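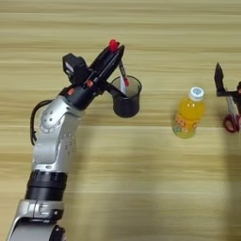
4.2 Tidying a desk with two arms

Figure 3. Desk-tidying task, seen from the head camera. The left gripper holds a pen at the mesh cup while the right gripper holds a pair of scissors.

We now turn to the task that taught us the most. The robot is asked to put loose stationery into a mesh pen cup, using either arm as it sees fit, and to leave everything else on the table alone. It sounds easy, and for a person it is. For a policy trained from demonstrations it is a lovely test, as the opening of the cup is small, a pen is slender, and the gripper itself hides part of the rim at the very moment when the rim matters most (Figure 3). A pen already standing in the cup makes things harder again, and we were keen to keep such cases in.

The training set holds 2,648 demonstrations, of which 600 include an object that has no place in the cup, such as a bottle of juice. Leszek Witkowska recorded the first 400 at our Fivthorpe lab, and these set the style for the rest: approach from above, tilt the pen, pause at the rim, then let go. We kept the pause in the data on purpose. Earlier versions of Tokarz, our policy, were trained with still moments cut out, and they tended to open the gripper too soon.

Tokarz predicts short stretches of motion for both arms together. The change we are most excited about is a small extra output that guesses, at each step, how far the tip of the held object is from its goal. It costs almost nothing to train — the labels come straight from the recorded arm positions — and it gives the policy a sense of when to slow down. Over 1,000 test runs, the version with this output knocked the cup over far less often than the version without it, and the gain was largest when the cup already held something.

Scissors remain the weak spot. The two arms must agree on who goes first, and when both reach the cup together Tokarz sometimes waits with both arms still until the run times out. We return to this in Section 5, where we compare a fixed order with one learned from the demonstrations.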